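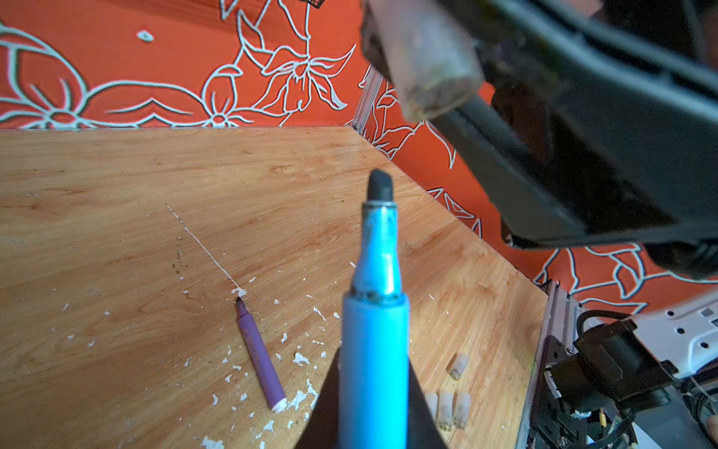
4.3 Recording a Demonstration by Remote Control

This section applies to the Skastari leader and follower arms with the wrist camera installed. Calibration (Section 3) must be complete before any recording is made. The task used throughout is the capping of a marker.

Preparing the work area

1. Place the markers and caps on the tabletop within reach of the follower arm. Keep them clear of the base rail and the cables.
2. Remove the cap from each marker to be used. Markers with worn barrels may be used if the gripper can hold them without slipping.
3. Open the wrist camera view on the operator station. Confirm that the fingertips appear at the bottom of the view.

Note: Caps may be left standing or on their sides. Vary their position between recordings.

Recording

4. Hold the leader arm in the rest position and press Start. The status light changes to green after 2 seconds.
5. Move the leader arm slowly until the follower gripper is over the marker. Close the trigger until the marker is held.
6. Raise the marker and turn it so that the tip points upward.
7. With the second arm, pick up a cap, align it with the tip and lower it. Stop as soon as the cap is seated.
8. Set the marker down, open both grippers and return to the rest position.
9. Press Stop. Select Keep or Discard.

CAUTION: Do not set the grip force above 40 percent for this task. Excess force can crack the caps and damage the finger pads.

CAUTION: Keep hands outside the reach of both follower arms while the status light is green.

Note: A recording that exceeds 700 frames is closed automatically and marked Incomplete. Incomplete recordings are not used for training.

If the follower arm does not match the leader arm, release the trigger, press Stop and repeat the calibration. If error code 267 is shown, check the cable connection at the base before restarting.

Section revised Tuesday, July 30, 2024. Approved by Hildegard Schmieder, Technical Documentation.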